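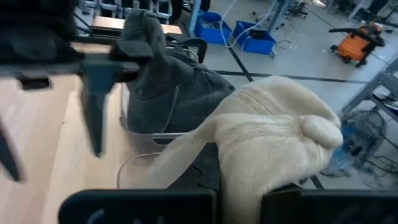
Four votes, Gwenllian Rosser told the crowd outside the Pulthorpe town hall, was a number she could fit around her kitchen table, and she was going to ask for every last ballot to be looked at again before she went home and called herself the loser.

It was past one in the morning. Her opponent for mayor, Hywel Lewis, had been announced as the leader with 1,926 votes, and he had already thanked his family from the steps. Half the people listening thought the election was over. The other half thought something had gone wrong. Neither half was right, and this chapter is about the wonderful, fussy, slow-moving stretch of democracy that comes between those two beliefs.

I love recounts. I'll admit that up front! Most of us see an election as a single night with a map and a winner, but the night's numbers are unofficial. They are a first report, put together quickly by tired people. The result becomes official only when it is certified, and plenty can happen on the way there.

What was still out

When Lewis gave his speech, two piles of paper in Pulthorpe had not been settled. The first held 79 mail ballots that had arrived on time but had not yet been opened. The second held 60 provisional ballots. A provisional ballot is one cast by a person whose right to vote couldn't be confirmed on the spot (a recent move, a missing ID, a name spelled two ways). It goes into its own envelope and waits until someone checks the records.

Look at those two numbers next to a lead of four and you'll see why Rosser kept her coat on. You'll also see why Lewis had good reason to feel confident: a lead is a lead, and nothing guaranteed that the uncounted ballots would lean her way.
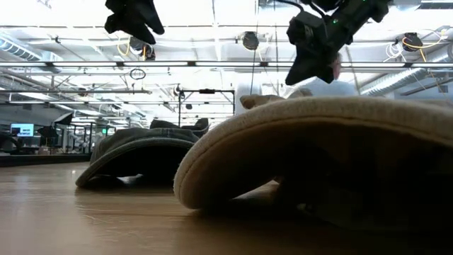
Counting the leftover ballots is part of the canvass, the full check of an election that takes place whether or not anybody complains. During the canvass, officials compare the number of voters who signed in with the number of ballots cast, decide which provisional ballots are valid, and correct any adding mistakes. A recount is a separate step. It goes back over ballots that have already been counted, and it usually happens for one of two reasons. Some places order one automatically when the margin falls below a set line. In others, the trailing candidate has to request it, and may have to pay for it.

Keep those two words apart, canvass and recount, and half of this chapter will feel easy. News stories mix them up all the time.

Then there is the question of what counts as a vote. Suppose a voter fills in the oval for Lewis, crosses it out, and circles Rosser's name. A machine may read two votes and throw out both. A person looking at the same paper might say the choice is perfectly plain. The rule many places use is called voter intent: if a reasonable person can tell what the voter meant, the ballot counts. It sounds simple, and then you sit down with a stack of real ballots and find check marks, underlines, smiley faces and one long note about parking.

The Pulthorpe race will stay with us all the way through. We'll follow its provisional envelopes first, then the disputed ballots, then the short court hearing over a box from the Villa precinct whose seal number had been copied down wrong. I'm going to hold back the final result until the last section, and I'd ask you not to skip ahead. Try making your own call at each stage, with only the facts the officials had.

Before you read on, find out how your own town handles a close race. The election office will usually have the rules on its website. Write down the margin that triggers a recount, if there is one, and the deadline for asking.

Key terms for this chapter: canvass, certification, margin, provisional ballot, recount, voter intent.

Comments (4)

Sylvie Després
Used this with my evening class in February and they argued over the crossed-out oval for the whole hour. Could the next edition have more sample ballots?

Gwion Price
I skipped ahead. Sorry. Still went back and read the court part twice.

Mark Anthony Rivera
Our town has no automatic recount at all, you have to file for it yourself and put down a deposit. Had no idea until I did the exercise.

Sylvie Després
@Mark same in ours! The deadline is very short too, so check that while you're at it.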